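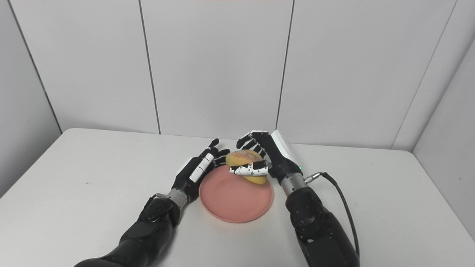
By the editors of the Sedano Web Reference
Last revised Sunday, January 14, 2018

Stonar (discussion software)

Stonar is a hosted discussion service for companies that want to talk with their customers on the public web. It belongs to the class of products called customer community software, together with forums, idea boards and shared help centers. A company that uses Stonar gets a set of public pages under its own web address, where customers can ask questions, answer each other and propose changes to a product. The service is made by Shevchuk, a small software firm, and is sold by monthly subscription.

Origin

The software began as an internal tool at Shevchuk, which at that time sold an accounting program to shops. The support staff received the same questions by email many times, and the answers stayed in private mailboxes. A simple page was made where an answer could be published next to the question. Customers were later allowed to write on this page themselves, and several of them asked if they could have the same thing for their own business. Shevchuk opened the tool to outside companies in July of the following year, and the accounting program was given up some time after this.

The first public version had no private areas and no search. Search was added early. Private areas were refused for a long period, as the firm held the opinion that a community closed to visitors would not grow. They came only with the version named Nana, which was also the first to work well on mobile phones.

Structure

The content of a Stonar community is divided into rooms. Each room has one subject, and each subject has threads. A thread is one of three types:

Question - a thread that can be closed when the person who asked it marks an answer as accepted.
Idea - a thread that collects votes and carries a status, for example "planned" or "declined".
Talk - an open thread without votes and without status.

The type is chosen by the writer, but a moderator can change it later. When a Question becomes an Idea, the accepted answer loses its mark and becomes a normal reply. This behavior was often reported as an error, although the manual describes it.

A single post is limited to 4000 characters. Edits are free for 28 days, and after this period only a moderator can change the text. Deleted posts are kept for seven days and then removed from the server.

Moderation

Stonar has no automatic ranking of members. Points and badges, common in similar products, were tested before Nana and taken out again. Companies can instead give a member the role of "host". A host may move threads and hide posts, but cannot see email addresses or close an account. Employees of the company are shown with a colored line beside the name, and this line cannot be switched off.

Threads which receive no reply are listed on a separate page, visible only to employees and hosts.

Reception

Reviewers who compare community software usually mention the plain design and the short time needed to start. The employee line was praised, as readers can see at once who speaks for the company. Criticism is directed mainly at the export function. It gives the text of the threads, but the votes are delivered in a separate file, and joining the two demands some manual work. Companies with customers in many countries also find it weak that one room can have only one language.

A part of the early users objected to the private areas in Nana. They feared that useful answers would disappear from search engines.

See also

Customer community
Idea board
Company blog
Online moderation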